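Gunther Weidemann
Share · 14 comments

Carrying on from the thread in April about the hand-held grippers. The printed bodies are finished and both are wired up, so this lot is mostly about the jaws and the first goes in the bathroom corner of the workshop.

Share · 2 comments

For anyone new: a pair of grippers you hold, one in each hand, with a camera on each. You do a job with them, record it, and later try to get the arm to do the same job. The arm is still in bits on the bench at Amstead. It can wait.

Share · 0 comments

Jaws first. Version one was hard plastic with a strip of inner tube glued on. It gripped a mug fine and dropped anything smaller. The glue let go after two evenings.

Share · 3 comments

Version two is cast rubber. Two curved pads with a V between them, so a thin handle settles into the gap and doesn't roll. I poured them in a printed mould. First pour had bubbles all the way down one side. Second pour was fine once I warmed the mix and left it alone.

Share · 6 comments

Someone asked which rubber. It's the stuff Brendum sell in two tubs. Mix by weight, not by eye. I did it by eye the first time and it stayed tacky for a week.

Share · 1 comment

Trigger travel is still too long. You have to squeeze almost to the end before the pads meet. I moved the pivot and that helped a bit. My hand aches after a long run but less than it did.

Share · 0 comments 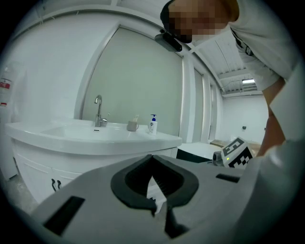

Share · 9 comments

The job I want it to learn first is tidying round a sink. Pick up the toothbrush, put it back in the cup, shift the soap bottle over, wipe the top. Boring job, but it has a thin thing, a squat thing and a tall thing in it, and they all want a different grip.

Share · 5 comments

I did 90 runs of the toothbrush part over a few evenings. Went through them afterwards and threw out the ones where I'd fumbled or forgotten to start the recording. The forgetting was worse than the fumbling. I've now got a checklist taped inside the lid of the toolbox.

Share · 4 comments

Target is 300 good ones before I try training on any of it. I tried with 100 on the old jaws and the result was hopeless — it went to the right place and then closed on air.

Share · 2 comments

Part of that was the cameras being knocked. The old mount had one screw and it would turn a few degrees if you brushed it against the basin. New mount has two screws and a lip. I check it against a mark on the body before each set.

Share · 0 comments

Marker blocks. I printed the patterns on ordinary paper to start with and the damp got to them. Now they're on sticky vinyl, sealed at the corners. Keep them matt. The glossy ones caught the ceiling light and the tracking jumped all over the place.

Share · 7 comments

Reply to the person who wanted the weight: 252 grams for the printed body with the jaws fitted, no camera, no battery. I'd like to get it lower. The shell is thicker than it needs to be because I was worried about dropping it. I have dropped it. It was fine.

Share · 3 comments

Files. The body and jaw mould are in the shared folder under Vitlow, which is what the group has ended up calling the project. Please use the newer mould. The older one has the V too wide and you'll lose anything thinner than a pencil.

Share · 11 comments

Print settings for the body: slow outer walls, supports on the inside of the curve only. It takes all night. Sibiya filament has been the least trouble for me, but I've only tried the two kinds so I wouldn't read much into that.

Share · 2 comments

Still to do: shorter trigger, a softer spring, and a way to swap the pads without taking the whole front off. At the moment it's four screws and one of them is behind the slot, so you need the long driver.

Share · 1 comment

Also want to sort the cable on the left one. It pulls tight when I reach across and I've started holding my elbow oddly to make up for it. That will end up in the recordings if I don't fix it — the arm has no elbow to be polite about.

Share · 5 comments

Workshop is open from 7 pm if anyone wants a go. Bring small hands if you've got them, everything so far has been done by people with big ones and I'd like to know if the grip is comfortable.

Share · 8 comments

Will post again when the new trigger is in.

Share · 0 comments
Print this thread | E-mail this thread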